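Betholm Hire & Supply
Home > Grippers > Hand-held > Brilent hand-held gripper, pair

Brilent hand-held gripper (pair)
Order code 955
Availability: hire or purchase
Page last revised Monday, June 23, 2025

The Brilent is a two-finger gripper you hold and work yourself. It is sold and hired as a left and right pair for demonstrating two-handed tasks that will later be tried on arms. Each unit has its own camera and a marker cube, so both hands can be tracked against each other and against a head camera if you use one.

We stock two finger sets. The black curved set is the one most customers start with. The white long-reach set is for work where the hand has to stay further back, such as deep bowls and front-loading appliances. Both sets fit the same body and change over with the hex key in the case.

Kitchen appliances are a fair test of any gripper. Lids are sprung, edges are rounded and most of what you need to hold was shaped for a thumb. We ask for a rice cooker in every comparison we run, and it sorts out finger shapes faster than blocks or cups do.

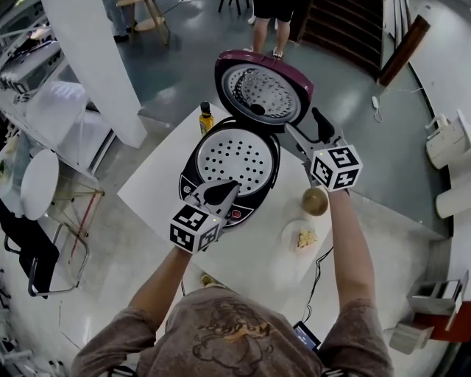

Black curved fingers on a rice cooker, left gripper on the front edge, right gripper at the open lid.

What we found
The black curved fingers hold a rim well. The curve sits over a rounded edge and you don't need to squeeze hard to keep a body steady with one hand while the other deals with the lid. They are less good on thin flat things. A plate lying on a table has to be tipped or slid to the edge first, and small buttons are best pressed with one fingertip and the other finger held clear.

The long-reach fingers flex more. On light items this helps. On anything heavy you will feel the tips spread before the object moves, and we would go back to the black set.

Handle and balance
The handle is moulded for either hand and there is one size only. People with small hands can reach the trigger but may tire sooner. Lurdes Tavares, who runs our trials, works in short sets and rests between them — she suggests the same for anyone new to it. Most of the weight is forward of the grip, and you notice it when reaching across a table at full stretch.

Tracking
Keep the marker cubes in view of the head camera as far as the task allows. Large lids can block the far cube when you lean in over them. If that happens often, turn the appliance a little or stand slightly to one side. 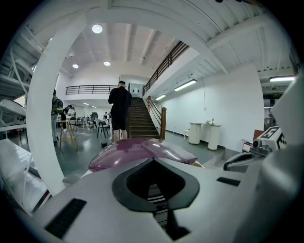

Lighting matters as well. Ceiling tubes and downlights reflect off glossy parts and can fool auto exposure when you tilt the gripper up. Fix the exposure before you start and leave it alone for the whole session. A busy room is fine so long as people don't come between the head camera and your hands.

Compared with the Skistusex
We also carry the Skistusex, which is lighter and has straight parallel fingers. It is the better choice for picking small parts from trays. For lids, handles and doors we recommend the Brilent. The two do not share fingers or batteries.

In the case
Left and right gripper
Black curved finger set, fitted
White long-reach finger set
2 marker cubes
Charger and leads
Hex key
Printed set-up sheet

Hire terms
Minimum hire is 5 days. A refundable deposit of £200 is taken per pair. Finger pads count as wear and are not charged for, but cracked marker cubes are. We close for the last week of December, and hires running over that week are not billed for it.

To book a trial with your own appliances, contact the Betholm trade desk and quote the order code. Tell us what you plan to lift or open — we will set out both finger sets for you to try.

Related items
Skistusex parallel gripper
Tavares bench stand for hand-held grippers
Spare marker cubes, single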